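How to Write a Mystery Review Without Giving Away the Ending

By Serpil Oral

I review mystery novels for a small reading blog, and English is my third language, so I have learned to prepare before I write. This page shows my method. I use one book for all the steps, The Cilcombe Ledger, where Inspector Beren looks for the person who poisoned a retired banker.

Step 1. Read with a pencil. When you meet a clue, put a small mark at the margin. When you meet a false clue, put a circle. Do not stop to think too long about which one it is. You can correct it on the second reading.

Step 2. Choose your line. I mean the page after which you will not tell anything. For me it is usually the end of chapter three. In The Cilcombe Ledger the banker is already dead by then, and we have met his niece, Mrs. Akbulut, and the doctor. All of this I may use.

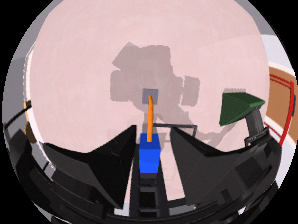 Step 3. Describe the suspects in equal measure. If you give the niece two sentences and the doctor only half of one, the reader will start to guess from your review. Write what each person wants, and leave out what each person did. A suspect in a review should be like the gray-mauve shadow on the pink surface, with a blocky outline and one angular corner, so that we know something is there and we still want to know what. I count this as the hardest step, and I rewrite it most often.

Step 4. Say how the book is told. Is the pace slow? Is the detective good company? You can quote one short sentence, but check that the speaker is not lying in it. I made this mistake once and a reader wrote to me very politely.

Step 5. Give your opinion of the ending without the ending. "The solution is fair" is enough. Please avoid "you will never guess the killer." After this sentence everybody suspects the nicest character.

Leave the draft for one night, then read it as a person who has not opened the book.

Last updated May 25, 2025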